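Student Project Report: Visit to the Open Day at the Zivley Laboratory, Illedville

Submitted by: Deividas Vanags
Module: Introduction to Automation, Besent Technical College
Date of visit: 4 July 2018

1. Purpose of the visit

The visit formed part of the second-year project on automation in small workplaces. Students were asked to attend one public event at which robots or related equipment were shown, to record what was demonstrated, and to comment on how the event was organised. The author attended the open day at the Zivley Laboratory in Illedville with 13 other students from the college and one member of teaching staff.

The laboratory works mainly on teaching robots to handle household and office objects. It does not build robot arms itself. Its staff collect recordings of people carrying out simple tasks with hand-held grippers, and these recordings are then used to train the software that controls an arm.

2. Arrangements on the day

Visitors were received at the side entrance and given a printed plan of the building. The group was divided into two parties, which followed the same route in opposite directions. A short safety talk was given before entry to the laboratory. Visitors were asked to remain behind the tape on the floor, to keep bags away from the cables and to switch off flash on any cameras.

The programme consisted of a talk, two demonstrations and a period for questions. The talk lasted 17 minutes and was clear, although the final part dealt with calibration at a speed which several students found difficult to follow. Copies of the slides were promised for August.

3. The hand-held gripper demonstration

The first demonstration concerned the collection of training data by a person. The operator wears a harness over the shoulders and holds one gripper in each hand. The position of each gripper is worked out from printed square markers fixed to it, so that the movement of the hands can later be matched to the movement of a robot arm.

Before recording begins, the grippers must be held up with their markers in clear view. Our guide explained that this step is often rushed by new operators, and that a poor start usually means the whole recording has to be thrown away.
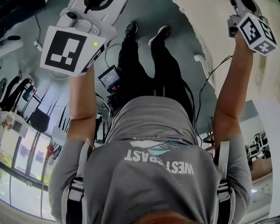

Figure 1. Operator wearing the harness, with both marked grippers raised.

The two grippers were not of the same pattern. One had a white body and carried a flat marker card, while the other was made of dark metal parts and was fitted with a cube bearing markers on several faces. A question was asked about the cube. The guide replied that a flat card is easily lost from view when the wrist turns, whereas a cube will normally present at least one usable face. The card is lighter, however, and easier to replace - a point which matters when the equipment is in use all day.

The operator then folded a cloth and placed three cups on a tray. Each task was repeated several times with the objects moved to new positions. The guide stated that 225 recordings had been made for the tray task alone, and that about 14 of these had been rejected after checking.

4. The robot arm demonstration

The second demonstration showed an arm carrying out the tray task without an operator, using a control program known within the laboratory as Dixit. The first attempt was successful. On the second, the arm closed its gripper too early and pushed a cup on to its side, and a member of staff stopped the program and set out the cups again. The third attempt was completed slowly but without error.

It was useful to see a failed attempt as well as the successful ones. The staff discussed the likely cause openly and showed the recorded positions on a monitor.

5. Comments

The open day met the purpose of the project. The demonstrations were given in a sensible order, and the link between the human recordings and the behaviour of the arm was easy to understand once both had been seen. The party which took the route in reverse saw the arm first and reported some confusion on this point. It is suggested that future groups from the college ask to begin with the grippers.

The space behind the tape was narrow, and students at the back had a limited view of the tray. More time for questions would also have been welcome.

6. Further work

The author intends to compare the flat card and the cube in a simple classroom test, using printed markers and a single webcam. The results will be included in the final project report.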